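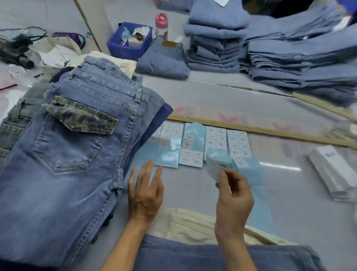 Tagging table, jeans and labels

Label overage on short denim runs: what do you order?

Finishing & Trims > Labels and tags

k_asadi
Posted Monday, 9:14 am

Looking for the overage percentage other people put on variable-data labels for jeans. The last order was 743 pairs over eight sizes. I ordered barcode stickers at 3% over per size, rounded up. Two sizes ran out before the end and the other six had leftovers. Printing is outside, through Galindo, and a reprint costs me nine days.

Hang tags and care labels are fine. They aren't size-specific here, so one pool covers everything. The problem is limited to the size/barcode stickers.

orthorpe_trims
Posted Monday, 9:52 am

A flat percentage doesn't work on small size buckets. 3% of a size with 31 pairs is one sticker. One misprint uses that up. Use a fixed minimum plus a percentage: five pieces per size, then 2% on top. The extra stickers cost next to nothing next to the freight on a reprint.

Also check whether the order was built from the purchase order or the cut ticket. If cutting goes over on the middle sizes, your label order is short before anyone opens the roll.

k_asadi
Posted Monday, 10:20 am

Purchase order. Cutting is allowed 2% over, so that is probably part of it. 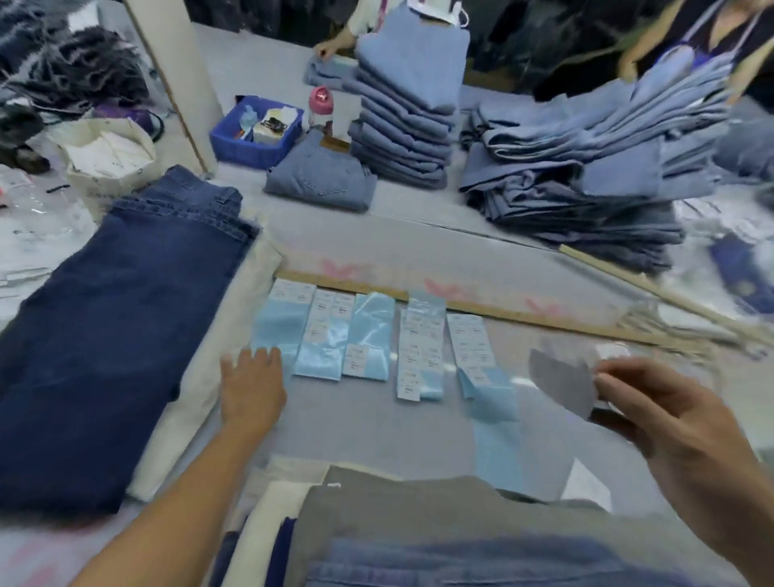 Overage is also the wrong place to look if sizes are getting mixed at the table, and I'd rule that out first. A short count in one size with a long count in its neighbor is a swap until proven otherwise. Keep every size in its own bag, closed until the operator reaches it. With packets laid side by side in a loose row, five blue bags that look much alike, a sticker can land on the wrong stack and it won't show until carton audit. Write the size on the outside of the bag in thick marker.
eamon_mcm

hlanglois
Posted Monday, 11:03 am

Disagree on keeping them closed. We timed it at Forneo, with open packets in size order against one bag at a time. Open packets were faster on mixed cartons, and the audit showed no difference in swaps. For solid-size cartons I'd agree with you.

eamon_mcm
Posted Monday, 11:31 am

How many cartons in the audit?

hlanglois
Posted Monday, 11:40 am

69.

eamon_mcm
Posted Monday, 11:58 am

Then it can't tell you much. If the swap rate is one pair in several hundred, 69 cartons could easily show zero under both methods. I'm not saying your method is wrong. The test was too small to show that it's right.

hlanglois
Posted Monday, 12:16 pm

Fair on the sample. The time saving was large enough that I'd still keep it, with a scan at carton close.

s_ichikawa
Posted Monday, 1:45 pm

Scan at close catches a swap only if the scan is compared with the sewn-in size label. If you scan the sticker against the packing list, a wrong sticker passes as long as the totals agree. Someone has to read the inside label.

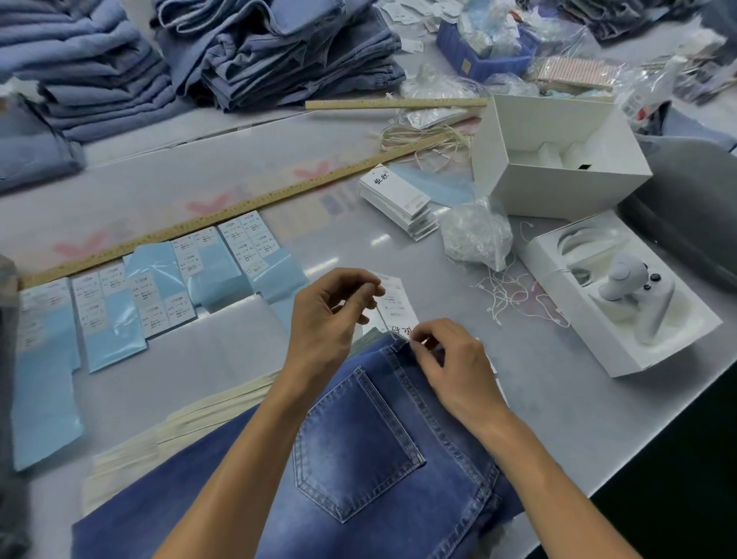
The same goes for lot codes. If two washes of one style run in the same week, the sticker may have the right size and the wrong wash. Put the wash code in plain text on the tag, large enough to read without a scanner, and print the stickers for each wash as separate jobs.

thabiso_m
Posted Monday, 2:30 pm

We gave up on outside printing for this and bought a small thermal transfer printer. Stock is blank stickers and resin ribbon. Use wax ribbon only if the bags are never rubbed. Overage is zero now, as we print from the cut ticket after the bundle count. The layout software is Flikance. It's adequate, but date fields are a nuisance.

orthorpe_trims
Posted Monday, 2:47 pm

Fine if the buyer allows it. Some of ours require an approved printer and a batch record.

k_asadi
Posted Monday, 4:05 pm

Buyer requires Galindo, so in-house is out. I checked the leftovers against the shortages. Size 30 is four short and size 31 has four more than it should after overage. The other short size has no matching surplus and agrees with the cut ticket excess. So one swap and one ordering error.

Next order goes in from the cut ticket with a minimum of five per size plus 2%. I'll pull the size 31 cartons tomorrow and read the inside labels.

eamon_mcm
Posted Monday, 4:22 pm

Pull the 30s as well. If the stickers were swapped in both directions the net figure hides some of them.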